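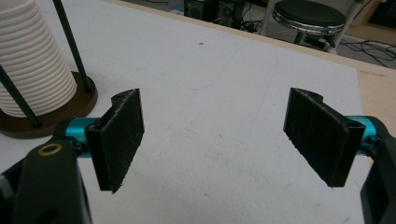 Submitted by Kazue Hirano, Ulville site
Equipment planning, progress to end of March

The cup and plate work is under way with the hand-held grippers, and we now know enough to plan the next purchase. Finger pads are the main running cost. Printed pads get dusty and fray at the corners, so I have budgeted for 140 spares instead of the smaller pack in the first plan.

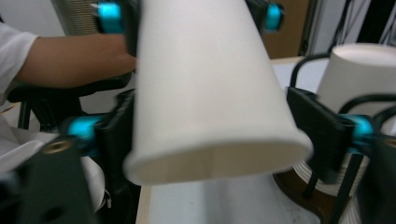 Paper cup held between the gripper fingers, Ulville.

Paper goods are cheap but go quickly. We ordered 1000 cups and 500 plates through Runstead, and I expect a second order before summer. Spending on supplies and small parts stands at $1,358, all within the approved line.

For the fixed arm we have two quotes, from Pradero and Ambrosio. Pradero is lower on the arm itself - Ambrosio includes mounting and a service visit.
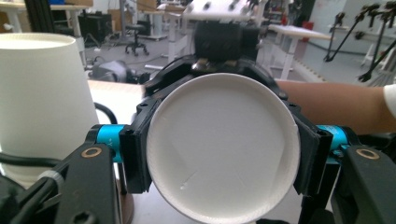
I would like to hold the decision until Pradero prices the mounting separately. Delivery from either firm could take up to ten weeks, so an answer on the budget transfer by the end of April would keep us on schedule.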